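The Zendau Heat Press — Small Plate, Big Fun for Team Shirts

By Cinzia Greco
June
382 shares | 30 comments

If you've ever made shirts for a kids' soccer team with a household iron, you know the feeling. One number goes on perfectly, the next one peels at the corner, and you still have a whole bench of players to go! I used an iron for my first two seasons of team shirts, and I am so happy to be done with it.

The Zendau is a handheld heat press with a wide, flat plate and a stand that stays cool enough to leave on my craft table. It heats evenly right out to the edges, so big back numbers go down in one press. You set the temperature and the timer with two buttons, and it beeps when time is up (loudly — my dog has opinions).

It comes with the press, the stand, a felt mat and a pack of cover sheets. The cord is nice and long, too. I can reach the far end of the table without an extension.

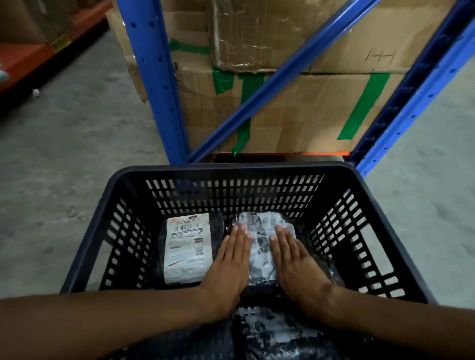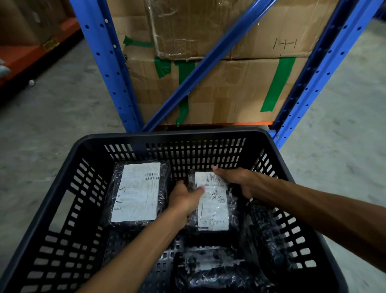
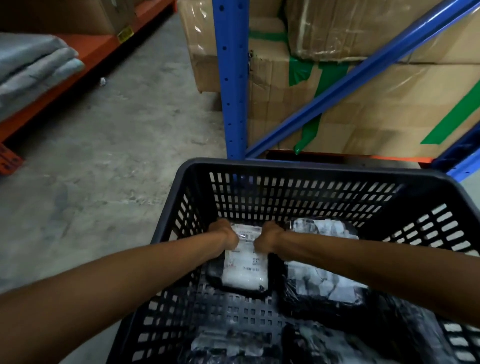

Parcels in the basket, labels and all.

For everyday iron-on vinyl on cotton I press for 30 seconds, let it cool, then peel. Polyester jerseys need a lower setting, and I always try a scrap first. My friend Loredana Zanetti borrowed mine for her daughter's swim club and did tote bags, hoodies and one very sparkly towel in a single Monday evening. She has since ordered her own!

Colors are Livport Blue, Pan Gray and a soft coral that I wish I'd picked. The mat is a little thin for thick seams, so I slide a folded towel under hoodies. It's also not the press for hats — the plate is much too flat for a curved brim.

Item number: 2294
Weight limit on stand: press only, please don't stack things on it
Care: wipe the plate with a dry cloth once it has cooled completely

Related items
Bollard Cutting Mat, Large
Zendau Cover Sheets, Refill Pack
Iron-On Vinyl for Beginners: Where to Start
Livport Blue Tote Bag Blanks
How I Line Up Jersey Numbers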